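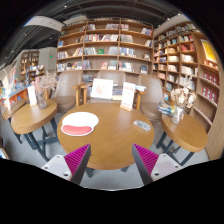

Photo: Prapai Ratanaporn

About Urnetti Toys

Hello, and thank you for wandering over to this page. Most people who visit our site come for a box of marble run pieces or a replacement wheel for a pull-along duck, so if you've taken the time to click on "About Us" we figure you'd like the long version, and the long version is the one we enjoy telling.

Urnetti started on a living room rug. Aldana Benítez had been working as a buyer for a chain of gift stores, and every February she would come back from the trade shows with a suitcase full of samples and hand them over to her two nephews to see what would happen. What happened, mostly, was that the boxes got played with and the toys got left under the couch. She kept a notebook of the ones that didn't get left under the couch – a wooden crane with a string that really wound, a set of plain cups, a farm with gates that opened both ways – and after a couple of years the notebook had turned into a list of toys she wished somebody would sell in one place. So she rented half of a former shoe repair shop, painted the shelves green, and started selling them.

The other half of the shoe repair shop belonged to Prapai Ratanaporn, who was fixing dollhouses and rocking horses there and had a waiting list that ran right through the holidays. The wall between the two of them was thin, and customers kept walking in the wrong door. By the second spring they had knocked a doorway through, and by the end of that year it was one business with one cash register and a very long argument about what to put on the sign. (Urnetti was the name of the street's old bakery. It was already painted on the brick, and we all liked it.)

What we sell

We carry 128 different toys and games at the moment, which is small for a toy store and is as many as we can know well. Every one of them has been out of its box and on the floor for a few weeks before it goes on the shelf. We lean toward things that can be built, stacked, pushed, wound up or pretended with, and we have a soft spot for anything that gets better when you add a second set.

A good many of our customers first found us through Dusarell, our own line of building track for marbles and small cars. Prapai designed the first pieces to replace the lost ones in a set that was no longer being made, and then people asked for curves, and then for bridges, and then for a piece that would let the track go off the edge of a coffee table and down to the floor without the car flying into the fireplace. (That one took all winter!) Dusarell pieces from the very first batch still fit the ones we make today, and we intend to keep it that way for as long as there is a Dusarell.

Sangkhawat is our line of animal families, sized for a small hand and painted in colors that match across the whole collection. New families come out in small groups, and we do bring back older ones when enough people write in to ask. The otters have been back twice.

And then there is Erow, the newest of the lot, a cooperative board game for ages five and up in which everybody rows the same boat. It plays in around 40 minutes, or a good deal less if your family is better at agreeing than ours are.

The repair bench

Prapai still runs the repair bench, and it is still the part of the shop that gets the most mail. You're welcome to send us any toy you bought here, however long ago, and we'll do our best to put it right for the cost of the parts and the postage home. Toys bought somewhere else are welcome too, though please write first with a photo so we can tell you whether we have a chance. We keep a ledger of everything that comes across the bench, and as we write this the last entry is number 3513, a music box with a bear on top.

We can't repair battery compartments that have leaked, and we don't take in stuffed toys, much as we'd like to. For those, we're always happy to suggest a menders' group near you if we know of one.

Schools, libraries and waiting rooms

We also put together play sets for classrooms, libraries, clinics and anybody else who has a corner and some children to keep happy in it. Tell us the ages, the size of the corner and what you can spend, and Aldana will write back with a suggestion or two. Orders over 500 dollars ship free, and we include a small bag of spare parts with every one, so that one missing wheel doesn't put the whole train out of service.

Come and say hello

The shop opens at ten in the morning, and there is a play table at the back that anybody can use for as long as they like, including grown-ups. If you're too far away to visit, write to us instead. We read all of it, we answer nearly all of it, and the drawings go up on the wall by the register. Please put your child's first name and age on the back – we like to know who we're thanking.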